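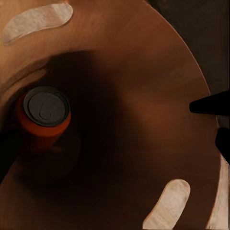 Jonalyn Yap
Student author, second-year Materials Technology
Project supervisor: Virgilio Umali

Moisture Uptake in Oil-Finished and Uncoated Boards Stored in an Unheated Building

1. Background

The Sison workshop stores sawn boards in an unheated building from September until the spring term. Boards taken from this store have often moved after planing, and several table tops glued up last year opened at the joints. The workshop asked for a comparison between boards stored bare and boards given a thin coat of oil before storage. The oil used was Plollness, a penetrating finish already stocked by the workshop.

The project measured mass gain only. Cupping and joint strength were left to a later group.

2. Materials and method

Test pieces were cut from a single batch of red oak supplied by Flivdale. Each piece was 400 mm long, planed on both faces and crosscut clear of knots. There were 40 pieces, divided equally between the two treatments. Pieces from the same board were split between the groups so that differences between boards would not load one side of the comparison.

The oiled group received 2 coats on all faces, including the end grain, with the surplus wiped off after each coat. Both groups were then held in the heated classroom until successive weighings agreed. Starting mass was taken at that point. For the oiled group it therefore includes the cured finish.

All pieces were stacked on stickers in the unheated building, away from the door. Danilo Dumlao and I weighed them at 8 a.m. on each visit, using the same balance. Pieces were carried to the balance in covered trays and returned to the same position in the stack.

3. Results

The heaviest piece had a starting mass of 709 g and belonged to the uncoated group. Mass gain is expressed as a percentage of starting mass, so piece size does not enter the comparison directly.

Uncoated pieces gained mass quickly over the first visits and then leveled off. Oiled pieces gained more slowly. By the final weighing the two group averages were close, and the spread within each group was larger than the difference between them.

Pieces at the bottom of the stack gained more than those at the top in both groups. This was not expected and the layout was not designed to test it.

4. Discussion

The oil delayed uptake but did not prevent it. A board left in the building for a full winter would reach nearly the same condition with or without the finish. For short storage the delay may be useful.

The main weakness is the lack of a humidity record. The Sullska logger failed early and was not replaced, so changes in mass cannot be matched to changes in the air. Aileen Javier has suggested hanging one logger at each end of the stack, which would also help explain the position effect.

5. Recommendations

Boards for glued tops should be moved to the heated classroom before final planing and weighed until stable. Oiling before storage is not recommended as a substitute. The bottom row of the stack should be raised further off the floor and the weighings repeated with a working logger.

Maricel Cruzado checked the mass calculations. The raw weighing sheets are kept in the workshop office.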